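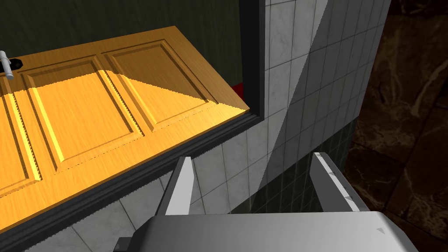 Gakerdale Service Robotics Group Revises Setup Procedure for Door-Opening Cell

The Service Robotics Group at the Gakerdale Institute has adopted a revised setup procedure for the simulated door cell used to prepare its mobile manipulator for work in occupied buildings. The procedure took effect in May and applies to all staff who configure, check or repair the cell.

The cell reproduces an interior doorway in software. It consists of a paneled wooden door with a silver lever handle on a small black rosette, a dark gray door frame, and a tiled wall in white and dark green. A gripper with two fingers is mounted at the wrist of the simulated arm, and its view of the door is rendered from the wrist. The model was built with Drolent, the group's internal scene tool, and is maintained by Gwenllian Eynon and Kha Phùng.

The revision follows a fault reported during a Saturday run. Commands sent to the gripper were carried out correctly, but the position recorded for the closed fingers did not match the position set in the controller. The arm approached the lever as planned and then stopped short of a full grasp. Tuncay Ağca, who leads cell maintenance, traced the fault to an outdated calibration file that had been loaded at startup in place of the current one.

"The arm was doing what the file told it to do," Mr. Ağca said. "We have taken the old file out of the startup path, and the cell will no longer start if the two versions differ."

Under the new procedure, the operator opens the gripper fully before each session and compares the finger positions with the stored values. The wrist view is then checked against the door model, with attention to the lever, the hinge axis and the edge of the frame. The operator completes 30 trial approaches at reduced speed before normal work begins. Any contact with the frame during these trials is logged and reviewed by a second member of staff.

Lighting is also covered. The door in the current model is crossed by a sharp line between direct light and shade, and the shadow edges along the panel moldings show a jagged pattern. Ms. Eynon said the shadow settings would be adjusted in the next release - the present settings remain approved for motion checks, but should not be used to tune the vision software.

Alper Saraç of Jorerance, which supplies the controller software, will hold two training sessions for cell operators. Staff who have not attended a session may continue to use the cell under supervision. Requests for access should be sent to Darius Eglītis at the group office.

Category: Research Facilities / Robotics and Automation
Last updated: May
Contact the Service Robotics Group | © Gakerdale Institute | Back to top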